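Print this story | E-mail this story

Tisberg lab says robot arm learns chores in any order

Practice data with no task labels, then short typed orders. Success rate up, still slow on drawers.

TISBERG - A robot arm that spends its time opening drawers and moving little cubes has learned to string those jobs together without being shown the whole string first, the Wolde robotics lab said this month.

The method is called Skisow. It works from what the lab calls play data: a person steers the arm by remote control and does whatever comes to mind. Open the drawer. Push a cube. Slide the door. No script, no start, no finish. 126 hours of it in all, recorded between January and the end of spring.

Most of that play was never labeled. Only a small slice got a written line to go with it, such as "put the red cube in the drawer." The software first learns from the unlabeled part which positions can be reached from which others, then uses the labeled slice to tie words to goals.

After that it gets typed orders, up to five in a row. The arm has to finish one before the next comes up. No reset in between, so a cube dropped in a bad spot stays in a bad spot.

The lab ran 265 of these chains on its tabletop setup, with a cabinet drawer, a sliding door, push buttons, a bin and a few small colored cubes.

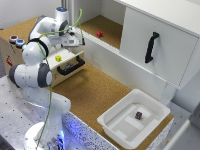
Single orders are the easy part by now and the number that counts is the long chain, according to Clivari, the parts supplier that plans to try the method on its own sorting line. One bad grasp early on and the rest of the shift is spoiled, the company said, so it wants to see figures for step five before it gets excited about step one.

Those figures are mixed. On single orders the arm got it right 90 percent of the time. On full chains of five it got through 30 percent. The older method, trained on the same hours but only on the labeled slice, did worse on both counts, the lab said. It did not give the older numbers in its summary and says they will be in the full paper.

Where it goes wrong: drawers, mostly. The arm tends to let go of the handle too early, then carries on as if the drawer were open. Buttons gave the least trouble. The sliding door was in between, good in one direction and shaky in the other.

Cubes close to a wall or a rim were also a problem, becuase the fingers need room on both sides. The software sometimes nudged a cube out into the open first and then picked it up. That move was not in any of the written lines. It was in the play data, though - operators did it all the time without thinking.

Speed is another matter. The arm stops to plan between moves and a full chain can drag. The lab says a faster planner is in the works but would not give a date.

There is also the question of how far any of this carries. All the tests were done on the same kind of furniture the arm practiced on. New drawer, new handle, new hight of shelf - not tested yet. The lab calls that the next step and says it wants to swap out the cabinet before the end of the year.

Cost was a selling point in the summary. Labeling is the expensive bit, since somebody has to watch the recordings and write down what is going on. Play data needs an operator and a running arm and not much else. The lab says new operators were useful after one afternoon.

Wolde plans to put the recordings and the training code out for other labs to use, with the written lines included. Clivari gets no early access under the deal, both sides said. Its trial is set to start once the paper is out, on one station only, with a worker at the stop button the whole time.

The paper is under review. A shorter version with the test chains listed one by one is available from the lab on request.

Print this story | E-mail this story

Related stories
Clivari to add second sorting line in Tisberg
Wolde lab opens robot floor to high school classes
Remote operators wanted, no experience needed
Warehouse arms: why glass is still a problem
Tisberg council puts off vote on tech park parking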